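December 6, 2018

Breath tester day, again. Garba Adeyemi dropped off the Munro unit that the county road patrol sent back, the one the deputies say reads low on cold nights. I let it sit on the bench for a good hour before I touched it (I learned my lesson in June!) and then ran the dry gas through it.

First set: 86 out of a target of 90, three blows running. Swapped the mouthpiece seal for one of the Forneda ones and it came up to 90 on the next two. So I'm fairly sure it's the seal and the sensor is fine, but I want to see it do that again after a night in the cold box.

Azadeh Jafarzadeh thinks we should pull the log anyway, and she's right. If any of those low readings were used at a traffic stop, the DA's office will want the dates, and I'd much rather hand them over now than get a subpoena over it! The log goes back over 2 years, so that's a long print job.

Also, the Wundemik cable is flaky. Wiggle it and the download drops. I taped it for now, ugly but it works.

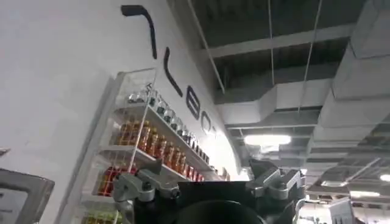
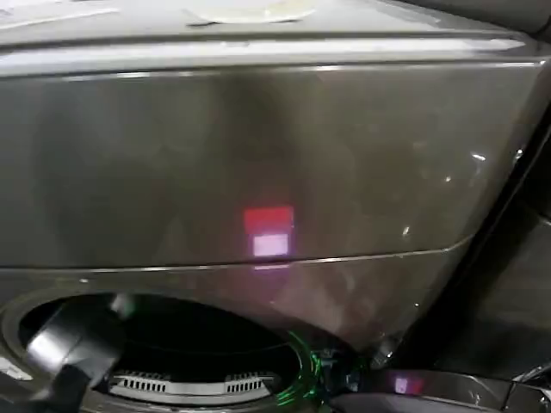
## Still to do

- Cold box overnight, then 3 more blows on the same gas bottle
- Print the log, one copy for Azadeh, one for the evidence file
- Order seals and a new cable from Ollotance
- Ask Garba if the other patrol cars have the old seal too
- Sign the custody sheet!! I forgot last time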